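Moya 2.0 is out, and the rivers finally go somewhere

Newsletter, October 2019
By Nerea Requena

If you've played Ometti with the Moya mod for any length of time, you know the old rivers. They were pretty, they sparkled, and they ended in a square hole at the edge of the map tile. Well, pull up a chair, because the new version landed a few days after our last issue and I have barely slept.
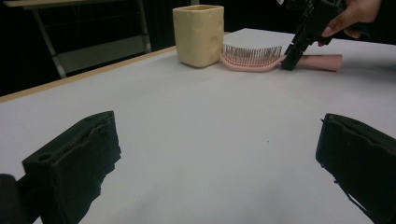
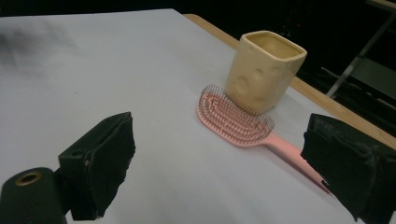
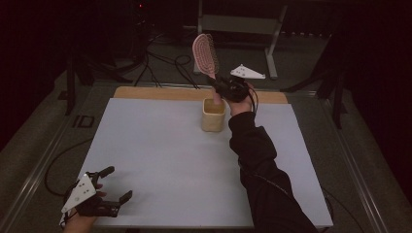

A white table; the cup and the pink hairbrush are in all three pictures.

Let's start with the water, which is what most of you wrote in about. Moya now builds its rivers from the mountains down. When you make a new world, the mod looks at the height of the land first, picks its springs, and lets each stream run downhill until it meets another stream, a lake or the sea. So you get real valleys! You get boggy corners where two streams meet, and little waterfalls wherever the stone changes. On my first test world I followed a trickle out of a cave behind my starting hut and it took me most of an evening to reach the coast, with a stop to fish and another stop because I fell in a ravine (my own fault, no torches).

The map limit has gone up too. Worlds can now be up to 2,000 tiles across, and if your computer groans at the idea, the smaller size is still there and it's still the default. I run mine at 1,000 on a laptop that was nothing special when I bought it and the game stays smooth except when I'm flying around in build mode like a maniac.

Boats

Oh, the boats. There was one boat before, a rowboat, and it handled like a bathtub. Now there's a flat barge, a canoe and a small sailboat, and every one of them feels the current. Going downstream you can sit back and steer. Going upstream in the barge is hard work and you'll want a towpath, which you can build, and the oxen from the farming update will pull it. I laughed out loud the first time I saw that work. The barge carries 40 stacks, so moving your whole stone pile to a new village in one trip is suddenly a sensible plan.

One warning on the canoe: don't leave it untied. The current moves it even when you're off doing something else, and mine is somewhere in the sea now with a full chest of copper in it. To tie up, hold a rope and use it on any fence post near the bank. The rope recipe is the same as before, three grass fiber in a row.

Floods and dams

Every spring in the game calendar the snow melts and the rivers rise. How high depends on how much snow fell, and how much snow fell depends on where your mountains are, so two villages on the same map can have very different springs. You can turn floods off in the settings, under World, then Water, then Seasonal Rise. Please try one year with it on first, though. The flooded fields grow better wheat the following summer and it completely changes where you want to put your houses. I had to move my bakery uphill and the village looks better for it.

Dams are in, but they're early. You can block a stream with logs or cut stone and a pond will fill behind it over a few days. Very wide dams still leak at the corners. The fix is on the list, and in the meantime a second row of blocks behind the first one does the trick.

Installing it

You need the Clotix loader, and you need the current one. The old loader will start the game and show you the Moya menu, then crash the moment you click New World, so if that's what you're seeing, it's the loader. Update Clotix, delete the old Moya folder completely (don't copy over the top of it), drop in the new one and start the game once without loading a world so it can write a fresh settings file.

Old saves will open. Your old rivers will stay exactly as they were, square holes and all, and new ones will only show up in land you haven't explored yet. There can be a visible seam where the two meet. I've seen a very handsome cliff made this way and also a very silly one. If you're attached to your old village, make a backup and then go take a look past the edge of what you know.

Does it work with Utel? Yes, mostly! Utel's trading posts now spawn on riverbanks when Moya is installed, and the traders arrive by barge, which is lovely to watch from the dock. What doesn't work yet is Utel's bridge pack. The stone bridges come out one block too low and the barges get stuck under them. The wooden ones are fine. Load Moya before Utel in the Clotix list or the traders will try to walk across the water, and they are not good at it.

Translations and the word list

The text file for this version has 2,784 lines, and the Spanish one is complete. Portuguese and Polish are well along. If you'd like to help, the files are plain text and you don't need to know any code at all. Change the words to the right of the equals sign, leave the left side alone, and send the file in through the forum thread. Item names are the most useful place to begin, as those are what new players run into first. I did a chunk of the fishing section myself and spent far too long deciding what to call a mudskipper.

Things to try this month

A few of us on the forum are starting worlds with the seed "longwater" (all lower case) and building only on the banks of the main river. There's no prize and no deadline. Start at the spring, settle wherever you like, and post a screenshot of your dock. The gorge about halfway down is begging for a mill, and somebody has already found a hidden lake above it that I walked straight past.

If you prefer a challenge, set Seasonal Rise to High and try to keep a village on the delta for three years. I made it through one and a half. The second flood took the chicken coop, and I've since learned that chickens float.

Bug reports go in the pinned thread. Please attach your Clotix log and mention your map size and whether you have Utel installed. If your rivers are flowing uphill, add a screenshot with the height view turned on (press H), and tell us the seed, as that one has been hard to track down.

Next issue I'll go through the fishing changes properly, including how to catch the eel.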